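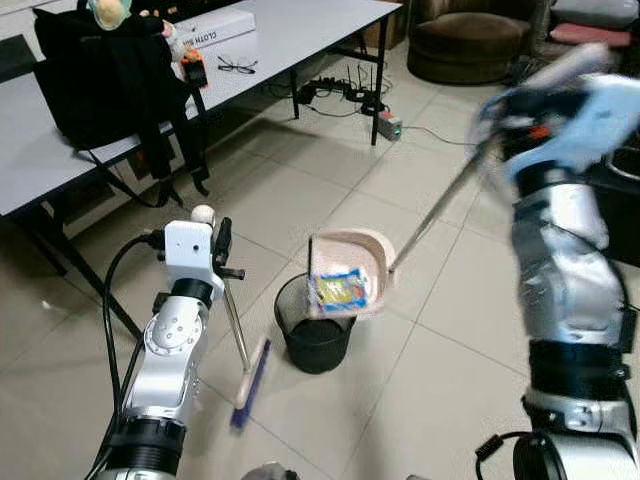
Broom in the left gripper, dustpan in the right hand, and a snack wrapper held over the wastebasket.

Codach Two-Arm Tidying Kit
Learning software and training set for robots that work with both arms
From Nillotwood

Overview

Sweeping up after yourself is the sort of chore most of us learned so young that we can't remember learning it. Teaching it to a pair of robot arms has taken us a good deal longer! Codach is the result: a training set, a learning method and a set of ready-to-run policies for two-arm cleaning jobs, put together by our small team at Nillotwood and now offered to any lab or workshop that would like to build on it (or pick holes in it, which we enjoy nearly as much).

The kit grew out of a question that Vilém Sýkora kept bringing to our lunch table. Why do two arms that each do their own part well so often make a mess of things together? One arm sweeps nicely, the other holds a dustpan nicely, and then the pan lifts a moment early and the wrapper skates off across the tiles. We tried the usual cures, more practice runs and tighter timing, and got a little further each time, but never far enough to be happy.

How the method works

Most two-arm systems we had used treat both arms as one big machine and learn a single long string of motions for the pair. Codach gives each arm its own policy and then adds a small shared channel between them, which we call the handshake. Each arm uses it to pass along a short guess of what it is going to do next. The dustpan arm hears that the broom has one more stroke in it and waits. The broom arm hears that the pan is about to lift and backs off.

The handshake is learned along with everything else, so you don't have to write any rules for it. You do need demonstrations where the two arms truly depend on each other, and we have tried to supply plenty of those.

The two arms don't have to match, either. You can pair a simple gripper with a fingered hand, and each side keeps its own settings for grip and reach. We are rather proud of that part, as it means you may be able to use what is already on your shelf.

What we found

We ran 300 floor trials with the handshake switched on and the same number with it switched off, using the same litter and the same starting spots. With it off, the most common failure was a pan lifted too early. With it on, that failure became rare, and most of what remained had to do with the last step, tipping the pan over the basket. Light wrappers like to cling to the scoop, and a gentle tilt won't always shift them. We have a shake motion in testing that helps, and it should be ready for the December update.

We also saw a smaller gain on wiping and folding jobs, and hardly any on jobs where one arm merely holds something still. If that's mostly what you do, a plain single policy may serve you just as well, and we'd sooner tell you so before you order.

What comes with it

Training set: 3,000 two-arm demonstrations of sweeping, scooping, tipping and wiping, recorded on hard floors and tabletops
Trained policies: 4, one for each kind of job
Handshake module with source code
Setup guide, with a long chapter on broom angles (sorry, we got carried away)
Video calls with our team: 2, to be used whenever you like in the first year

What you supply

Two arms on a shared controller, a head-height camera, a broom and dustpan with long handles, and a basket with an open top. Tools with thin, straight handles have given us the fewest dropped grips. Carpet is not supported yet. We have tried it, and the less said the better.

Related items

Wickramasinghe Grip Sleeves, for slippery tool handles
Plostov Trial Logger, for keeping runs and video together

Ordering and questions

Codach is sold as a lab license, with a lower rate for schools and teaching workshops. Write to us through the contact form and tell us a bit about your arms and your floor, and Vilém or one of the team will write back with a price and, very likely, a few questions of our own.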